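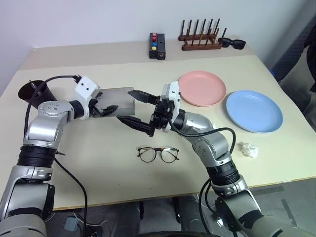 Dzintra Kļaviņa: We have the same handover fault on our kit, firmware 107, and reseating the wrist cable did nothing for us. If support has a setting for the receiving arm, please put the value in the ticket and leave it there. The last one was closed with "resolved" and no number.

Ticket 1237 was merged with this one after the comment above. Both describe the same fault.

Product: Filoten two-arm tabletop kit
Controller: Zurkness, firmware 107
Planner: Harries, default handover profile
Status: Open, workaround available
Severity: Medium

Reported fault

During an arm-to-arm handover the giving arm reaches the transfer pose and holds. The receiving arm reaches its pre-grasp pose with the gripper open and also holds. The final approach does not start. After the timeout the controller logs code 907 and both arms stay powered in position. No collision is reported and no joint is near its limit.

The customer sees the fault with block-shaped parts. Small parts given in the same direction pass. Restarting the planner clears the code but not the cause.

Checks requested from customer

1. Confirm both wrist modules are listed under Devices before the task is loaded. Result: both listed.
2. Run the handover with the object removed from the task file. Result: receiving arm completes its approach.
3. Swap the giving and receiving roles. Result: same code, other arm.
4. Send the planner log for one failed run. Result: received.

Check 3 rules out a single bad arm or cable. Check 2 points to the object model.
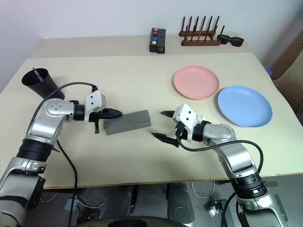

Page last changed: 04/09/2019

Log review

The planner log shows the receiving arm waiting for a clear approach corridor. The corridor is computed from the object length in the task file plus the clearance value in the handover profile. With a long object held at one end, the default clearance places the corridor boundary inside the giving gripper. The planner treats this as an obstacle and waits.

The timeout in the default profile is 800 ms. The customer had raised it to 1,237 ms before opening the ticket. That delays the code and has no other effect. Please return it to 800.

Workaround

Stop the task and move both arms to home.
Open the handover profile and save a copy under a new name. The default profile is overwritten at each update.
Set "corridor source" to "free end".
Leave "clearance" at its default.
Set the timeout back to 800 ms.
Reload the task file and run at reduced speed for the first cycle.

If code 907 returns with "corridor source" set to "free end", check the grasp point in the task file. It must be entered from the end of the object, in the long direction. Entering it from the center gives a free end of the wrong length, and the planner stops at the same step.

Customer response: the block handover now completes in both directions with the copied profile. A second object type, eyeglasses, still stops at times.

Notes on eyeglasses

This is a separate cause. The object library in this release has no entry for eyeglasses, so the planner falls back to a plain box. The box takes no account of the gap between the rim and the temple arm, and the receiving fingers may be sent to a point where there is nothing to close on.

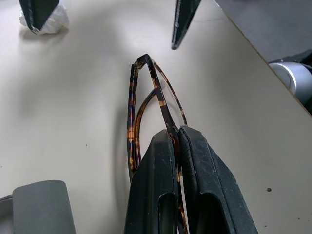

Fig. 3. Eyeglasses held between the gripper fingers, hinge at the top.

For this object, "free end" should not be used. Enter two grasp points by hand, one for each arm, and set "corridor source" to "manual". Keep the grip force at the low setting. The Falex finger pads sold as an accessory have their own force table, and the values in the standard table do not apply to them. The customer has been asked which pads are fitted.

Open items

Library entry for eyeglasses: requested, no release assigned.
Code 907 message text: to be changed from "handover timeout" to "approach corridor blocked". Accepted.
Default value of "corridor source": under review. Changing it would affect saved tasks from the January release.
Pad type: waiting for customer.

Ticket stays open until the pad type is confirmed. Add new logs to this ticket and do not open another one for code 907.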